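생활/리뷰 > 교구·장비 > 동아리에서 써 봤어요

조회 100 · 댓글 4 · 공유 2

학교 로봇 동아리에서 한 학기 써 본 Reter 그리퍼 키트 후기

안녕하세요, 고등학교에서 로봇 동아리를 맡고 있는 교사입니다. 지난번에 모터 드라이버 후기를 올렸을 때 쪽지로 집게 키트도 써 봤냐고 물어보신 분들이 계셨는데, 그때는 상자도 제대로 안 뜯은 상태라 답을 못 드렸어요. 이제 한 학기를 꼬박 굴려 봤으니 할 말이 좀 생겼습니다. 글이 길어질 것 같으니 차 한 잔 옆에 두고 읽어 주세요 (저도 지금 보리차 끓여 놓고 쓰고 있어요).

우리 동아리는 가을에 열리는 Helgate 교류전을 준비하고 있습니다. 팔이 책상 위에 놓인 생활용품을 집어서 정해진 자리로 옮기는 종목인데, 물건이 당일에 공개되는 게 이 대회의 재미이자 괴로움이지요. 작년에는 아이들이 손수 깎은 집게로 나갔다가 둥근 물건만 나오면 쩔쩔맸고, 돌아오는 버스 안에서 다들 말이 없었습니다. 그래서 올해는 집게만큼은 기성품으로 가자고 뜻을 모았고, 비교 끝에 고른 것이 Reter의 두 손가락 그리퍼 키트예요. 손목에 작은 카메라를 다는 브래킷까지 들어 있어서 마음이 많이 기울었습니다.

조립부터 말씀드릴게요. 설명서에는 한 시간이면 된다고 적혀 있는데 우리 아이들은 오후를 통째로 썼습니다. 손이 느려서가 아니라 설명서 뒷부분 그림이 너무 작아요! 특히 손가락을 링크에 끼우는 단계에서 좌우가 헷갈려 두 번을 다시 풀었습니다. 나사는 넉넉하게 들어 있고 육각 렌치도 쓸 만한 것이 들어 있어서, 그림만 크게 뽑아 칠판에 붙여 놓고 시작하시면 훨씬 수월하실 거예요. 배선은 의외로 깔끔했고, 커넥터가 반대로는 안 꽂히게 되어 있는 점이 저는 참 고마웠습니다. 동아리 지도해 보신 분들은 이 마음 아시지요?

처음 몇 주는 쉬운 것부터 집었습니다. 나무 블록, 지우개, 빈 필통 같은 것들이요. 이런 물건은 정말 잘 잡습니다. 손가락이 닫히는 속도를 코드에서 단계별로 바꿀 수 있는데, 기본값이 좀 성급한 편이라 절반으로 낮추니 한결 얌전해졌어요. 1학년 아이들은 그 값을 바꿔 가며 표를 만들었고, 블록 집기를 100번 채우던 날에는 과자를 사 줬습니다. 저도 옆에서 꽤 많이 먹었네요. 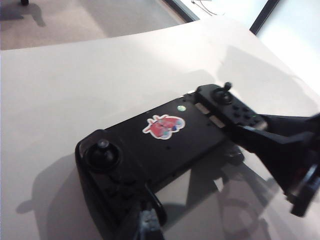
그런데 이 키트의 진짜 성격은 모양이 까다로운 물건에서 드러났습니다. 대회에 뭐가 나올지 모르니 일부러 집기 귀찮은 물건을 골라 연습시키는데, 게임 컨트롤러가 아주 좋은 연습감이더라고요. 양쪽 손잡이는 도톰하고 가운데는 길고 납작한 데다 스틱까지 위로 솟아 있으니, 어디를 잡아야 할지 사람도 잠깐 생각하게 됩니다. 2학년 아이들은 손잡이 쪽을 잡자는 파와 가운데를 잡자는 파로 갈려서 한참을 다퉜어요. 검은 몸통에 검은 손가락이다 보니 손목 카메라 화면으로 윤곽을 가려내는 것도 일이었는데, 가운데 붙은 빨강과 분홍 캐릭터 스티커가 뜻밖에 훌륭한 기준점이 되어 주었습니다. 창으로 들어온 빛에 흰 책상 위로 그림자가 크게 지는 것도 신경 쓰여서, 요즘은 커튼을 친 날과 걷은 날을 나누어 기록하게 하고 있어요.

잡는 힘은 이 가격대에서 충분하다고 봅니다. 다만 손가락 끝이 매끈한 플라스틱을 만나면 살짝 돌아가는 느낌이 있어요. 무게가 한쪽으로 쏠린 물건이면 더 그렇고요. 아이들이 문구점에서 얇은 고무판을 사다가 덧대어 보겠다고 하는데, 대회 규정을 먼저 확인해 보자고 말려 둔 상태입니다. 그리고 힘을 읽어 오는 기능이 있긴 한데 값이 꽤 출렁입니다. 여러 번 읽어서 평균을 내면 쓸 수 있지만, 처음 배우는 학생에게는 설명이 한 번 더 필요해요.

내구성 이야기도 해야겠네요. 6월쯤 손가락 하나가 책상 모서리에 세게 부딪쳐서 링크가 휘었습니다. 판매처에 문의를 남겼더니 Gerardo Russo라는 상담원분이 답을 주셨는데, 번역기를 돌린 듯한 말투였지만 어떤 부품을 주문해야 하는지 그림에 동그라미까지 쳐서 보내 주셨어요. 부품값은 비싸지 않았고 배송이 좀 걸렸습니다. 대회 직전에 이런 일이 생기면 곤란하니 링크 한 벌은 미리 사 두시는 편이 좋겠습니다. 우리도 그래서 여분을 서랍에 넣어 두었고요.

비교해서 말씀드리면, 이웃 학교 동아리에서 쓰는 Leone 제품도 하루 빌려 써 본 적이 있습니다. 그쪽은 움직임이 더 부드럽고 소리도 조용한데, 프로그램이 닫혀 있어서 아이들이 속을 들여다볼 여지가 적었어요. 수업 시연용이라면 그쪽도 참 좋습니다. 우리처럼 뜯어보고 고쳐 보고 싸워 보는 동아리라면 저는 Reter 쪽에 손을 들어 주고 싶어요. 소음은... 네, 조금 있습니다. 옆 교실이 독서반이라 방과 후에 눈치를 좀 봤습니다.

점수를 매기자면 조립 설명서에서 한 점 깎고, 힘 센서에서 반 점 깎아서 5점 만점에 3.5점입니다. 숫자만 보면 박한 것 같지만 내년에도 예산이 나오면 하나 더 살 생각이에요. 두 조로 나눠 쓰면 기다리는 아이들이 줄어들 테니까요. 지금은 한 조가 팔을 쓰는 동안 다른 조는 옆에서 훈수만 두는데, 그 훈수가 또 얼마나 매서운지 모릅니다.

손가락 닫힘 속도 설정값이 궁금하신 분은 댓글 남겨 주세요. 아이들이 만든 표를 정리해서 올려 드리겠습니다. 글씨가 좀 삐뚤빼뚤한 건 이해해 주시고요!

태그: 로봇동아리, 그리퍼, 교구후기, Reter, 대회준비

이 사이트는 더 나은 이용 환경을 위해 쿠키를 사용합니다. 계속 이용하시면 쿠키 사용에 동의하신 것으로 봅니다.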